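Notes for the Tuesday talk: getting a small market town to use its bus again

Slide 1. Welcome, fire exits, phones. I have 20 minutes and will take questions at the end. Handout is by the door.

Slide 2. Stuvton has one town bus, the 6. It runs between the station and the Liltel estate, every hour, last one back at ten past seven. When we started looking at it in April it carried 764 passengers a week. The council had said it would review any route under that sort of level, and people on the estate were worried.

Slide 3. What we asked. We put a paper form through doors and left a pile in the library. 200 came back. Say here that the form was too long — two sides of A4, and many people stopped after the first.

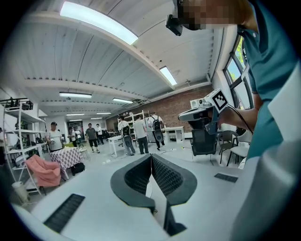

Slide 4. Main answers. People didn't mind the fare. They minded not knowing when the bus was coming. The timetable at the Khoo Road stop had been out of date since the winter change. Several forms said the same thing about the stop outside the Binix factory, where the shift ends at quarter past and the bus leaves at ten past.

Pause. Let them read the quotes on the slide.

Slide 5. What changed. New timetables at every stop in large print. The afternoon bus moved back ten minutes so the shift could catch it. A bench at Khoo Road. The operator agreed to all of this without extra money, apart from the bench.
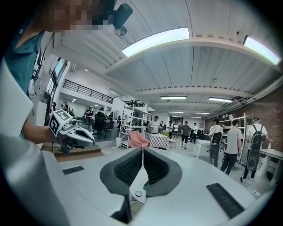 Slide 6. Results. The best week since then was 1619 passengers. Be fair about this: it was the week of the town show, and ordinary weeks are lower. Saturdays have hardly moved. If asked about evenings, the answer is no, there is still no bus after ten past seven, and the operator wants a subsidy before it will talk about one.

Slide 7. If you are doing this in your own town. Ride the route first, both ways, at the time people go to work. Keep the form to one side. Talk to the drivers — ours knew about the shift problem already.

Slide 8. Contact details. Leave this up during questions.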